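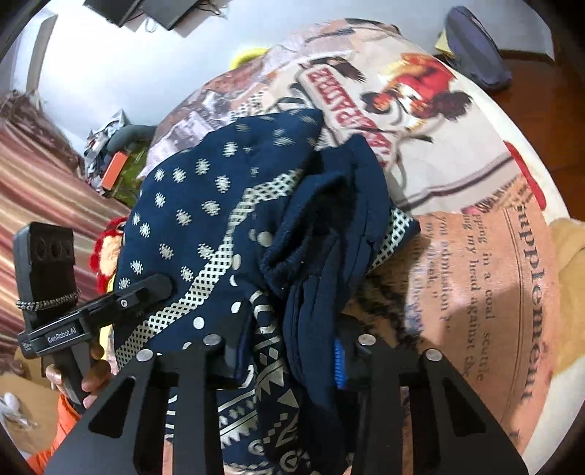 Clinmont Clothing Reuse Project
Progress report to the Jacobs Fund, prepared by Leonora Galang

We said in the proposal that 204 households would hand in clothes by December. We have 49. I don't think a bigger leaflet run would fix that, although our outreach plan says it would.

The drop-off point at the Nultik store opened on time and is being used, mostly by people who already gave to thrift shops. Whether we have kept a single shirt out of the trash is a question I can't answer yet. The intake form asks what people brought. It doesn't ask what they would have done with it otherwise, and it should have from the start. The new form does.
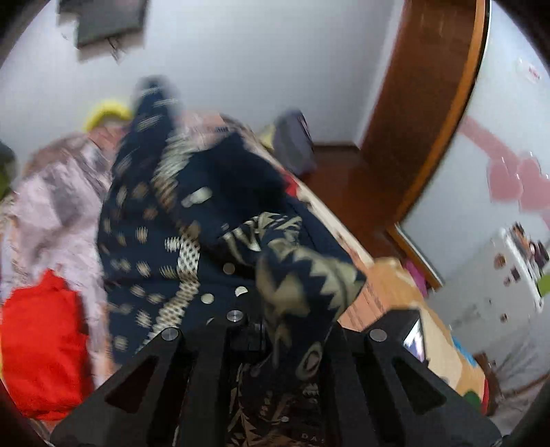
Navy printed garment among clothes on a bed.

Repairs are slower than planned. Seams and hems go quickly, but zippers take most of an evening, and we priced them as if they didn't. Two of the 4 mending classes ran. The people who came liked them, according to the feedback cards, which were filled in with the teacher standing there, so I would not lean on them.

Grollix has offered us its sorting software free for a year. I have asked what it costs after that and have no reply. Until I do, we stay with the spreadsheet.

I'm asking to move the leaflet money into repair hours and to lower the household target. I would sooner report a small number I can back up.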